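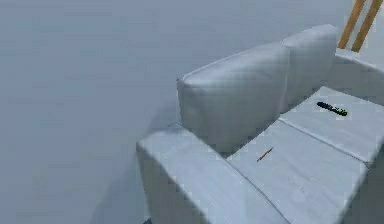
Kaede Katayama is done being quiet about "Skolton."

The actress, who plays harbor boss Ines Manalo on the hit streaming drama, posted a long message late last night pushing back on fans who have spent the past week going after her co-star Cherry Mae Samonte over a storyline neither of them wrote.

"You can hate the twist. I cried at the twist," Katayama wrote. "But leave her phone alone. Leave her mother's restaurant alone. She's an actor and she did her job."

The post had been shared more than 20 thousand times by breakfast. Samonte liked it, then reposted it with one word - "Sister."

For anyone who fell behind, a quick catch-up. Spoilers from here on.

Episode 3 of the new season, "Low Water," ended with Samonte's character Tess handing over the Viltcombe ledger to the police, which got fan favorite Kevau arrested and, by the look of the closing shot, probably killed. Kevau has been on the show since the pilot. He had the coat, the dog, the good lines. People have tattoos of this man.

Within an hour the replies under Samonte's vacation photos were unreadable. Some of it was jokes. A lot of it wasn't. One petition asked the producers to write Tess out before the finale, another wanted the episode pulled and recut, and a fan account with a big following posted the name of the family restaurant, which then got hit with a pile of one-star reviews from people who had clearly never eaten there. The account has since gone private.

Samonte turned off comments the next morning. She has not given an interview since, and her team didn't answer an email asking for comment. She also dropped out of a live fan chat that was supposed to happen this week. The show's page said only that it was "being rescheduled."
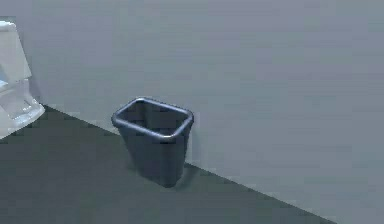 What Katayama said

Her message runs to several screens and most of it is about Samonte, who she calls "the most prepared person on that set by a mile." She says the cast got the script for "Low Water" back in December and that the two of them sat in a parked car reading the last scene out loud.

"She asked if people would forgive Tess. I said give it two episodes. I still say that."

She also had a few words for the accounts tagging her in the abuse as if she would join in.

"Stop sending it to me like its a present. I'm not on your team."

Near the end she gets on to the bigger complaint, that the women on the show take the heat every season while the men get fan art. Manalo burned down a warehouse with people in it in season one and Katayama says she was called things then that she still won't repeat to her dad. Kevau, she points out, has shot 12 people on screen. "And you bought the mug."

Reaction

Mostly warm so far. Several of the supporting cast reposted it, and the show's official account put up a still of Tess and Manalo on the dock with no caption. A few fans replied with apologies, including one who said she'd taken down her review of the restaurant and ordered lunch there instead.

Not everybody was moved. A common answer was that viewers are allowed to dislike a character, something Katayama says herself in the second line. Others want to know if her "give it two episodes" is a hint that Kevau makes it. No body was shown, they keep saying. The coat wasn't on the hook.

The producers aren't talking about that, or about much else. A short statment sent out this morning said harassment of cast and crew "has no place in the Skolton community" and that moderators had banned 69 accounts from the official forum. It didn't mention Samonte by name, which some fans noticed right away and did not like.

The rest of the season was finished months ago, so nothing in it is going to change. Episode 4 drops next week. Trailer shows Tess alone on the ferry, Manalo waiting at the other end, and a dog barking somewhere off screen - make of that what you will.
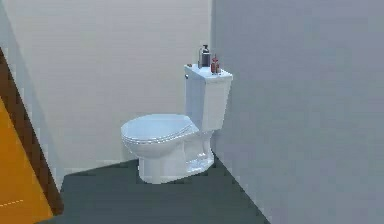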